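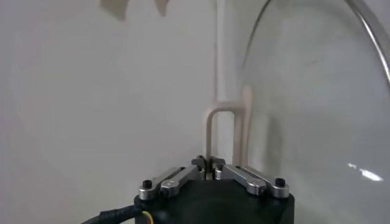 Skirkwood Amateur Radio Club, Antenna Group

Rebuilt the feed on the 80 m dipole in February. The old balun was wound on a core I had no data for, so I replaced it with a Flodico unit rated at 120 W and re-measured everything from the shack end.

SWR at 3,585 kHz is now 1.4, down from 2.6. Reception below 1,585 kHz is still poor, and I put that down to the short coax braid ground. Yeison Sánchez suggests a separate receive loop for the low end.

Next job is trimming the north leg. I will cut it in small steps and log each reading. Numbers go in the same text file as last year.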